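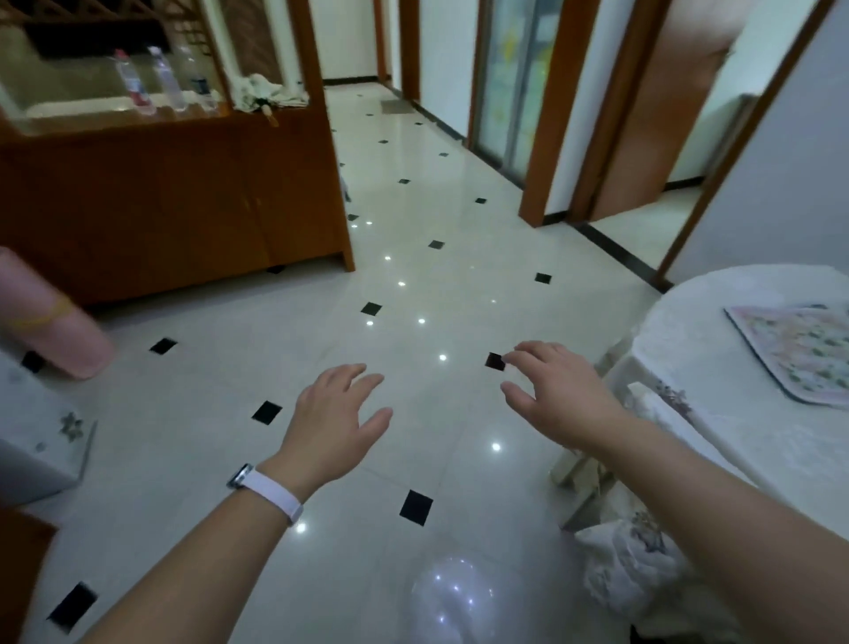
3.2 Waiting time and repeat visits

Orders were logged at 9 takeaway counters run by Kikow and Vitholm, giving 520 complete records. Waiting time was taken from the till receipt to the moment the bag was handed over. Orders placed by telephone were left out, as the two firms record them differently. Of the customers who returned a card, 109 said they had used the same counter before. 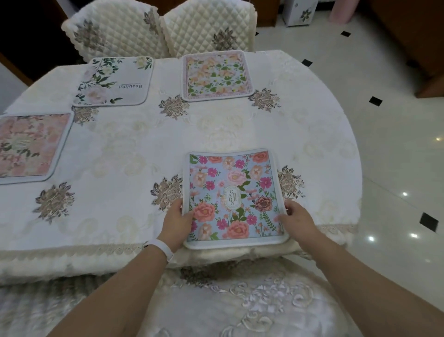 Vol. 8, p. 109

Customers at the Tarneck counters waited longer at midday than in the evening – the reverse of what Urquhart staff had told us to expect. 

Figure 2. Floral placemat on a white jacquard cloth, round table.

Longer waits did not go with lower marks for taste. They did go with lower marks for value, mainly for rice dishes and breads. Portion size was not measured, so we cannot say whether it played a part.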